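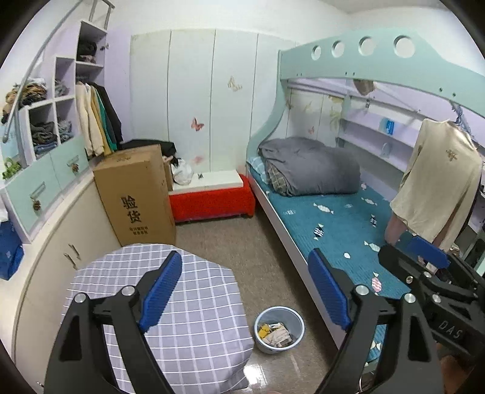 Small shared bedroom, bunk bed and not enough storage

bunkroom_beth
Posted 16 August 2021

We have two kids in one small bedroom and I want to get it under control before school starts. The bed is a mint green and white bunk with a row of round porthole cutouts along the top rail. It came with the matching lavender and green closet unit and the shelves built in behind the lower bunk. I like the set and we are keeping it.

Everything else is up for discussion. We have a tall white four-door wardrobe on the back wall, a red bench with a white top in front of it, a checked round stool, and cardboard boxes standing next to the bench. The floor is tile. Clothes get hung on the upper bunk and stay there. The bench collects bags.

Budget is 300 dollars for the whole thing. What would you do first?

hallcloset
Boxes out. Decide today what is in them and where it goes. If you don't need what's inside this season, it goes in the garage or under a bed somewhere else. You can't judge how much floor you have with cartons standing on it.

Prokthorpe_Dad
Agree on the boxes. I would also move the bench. Anything flat in front of a wardrobe turns into a shelf, and then you have to clear it to open the doors. We had the same problem in our old place. The bench went to the front hall and now people sit on it to put on shoes.

bunkroom_beth
The younger one stands on the bench to reach things in the wardrobe, so I'm not sure about moving it. The boxes are fair. One is household stuff we bought in January and never put away.

quiltsandcrates
Then lower the things she needs. Put a second rod in the wardrobe at her height and use the top for off-season. A tension rod costs very little. I wouldn't want a child climbing on a padded bench on tile anyway.

Prokthorpe_Dad
Same here. If she needs a step, get a real step stool with rubber feet.

Dorota Pawłowska
I would leave the bench where it is and fix the clothes on the bed first. Tops hanging off the upper bunk are mostly the "worn once, not dirty" kind. They don't go back in the wardrobe and they don't go in the wash, so they need their own place. I put four hooks for each child on the wall by the door. It took one evening.

hallcloset
Hooks fill up as fast as a bench does. My vote is that it goes in the wash or back on a hanger. No third category.

Dorota Pawłowska
With two children that would be a load of laundry every day at our house. I tried it for a month and went back to hooks. When the hooks are full, something has to come off. That's the whole rule.

tilefloor_mike
Different question. Is the stool the kind that opens? Some of the round fabric ones have a lid. If it does, you already own storage.

bunkroom_beth
It doesn't open, I checked when we bought it. It's just a seat. The kids like it so it stays.

tilefloor_mike
Too bad. Then look at the wastebasket. A small round one is fine for a desk, but in a shared room it fills up with paper and wrappers very fast and then the rest lands on the floor. We went one size up with a lid.

quiltsandcrates
I disagree with that one. A bigger basket in a kids' room just gets emptied less often. Keep it small and make it someone's job.

bunkroom_beth
The small one does fill up. I might try giving them the job first and see.

What about bedding? Right now the lower bunk has a gray comforter folded at the head with a plaid blanket under it. They take up part of the mattress all day.

Dorota Pawłowska
Leave them. Folded at the head is tidy enough and it works as a backrest for reading. If you really want the space, a flat zip bag under the bed holds one comforter, but you will be pulling it out every night. In summer I keep only the blanket on the bed.

Prokthorpe_Dad
Measure under the lower bunk before you buy any bags or bins. Ours came back to the store twice – the rail hangs lower than the frame looks.

hallcloset
And use those built-in shelves behind the lower bunk for books and the small things a kid wants at night. Don't put heavy boxes over where someone's head goes.

bunkroom_beth
OK, the plan so far. Boxes gone this week, second rod in the wardrobe, hooks by the door for a trial. The bench stays until the rod is up and then we'll see. One more thing – the wardrobe has butterfly stickers on the doors and my older one now wants them off. Will they leave marks?

tilefloor_mike
Hair dryer on low, lift one corner and pull slowly. Wipe the rest off with a little cooking oil, then dish soap. Try it on the lowest one first.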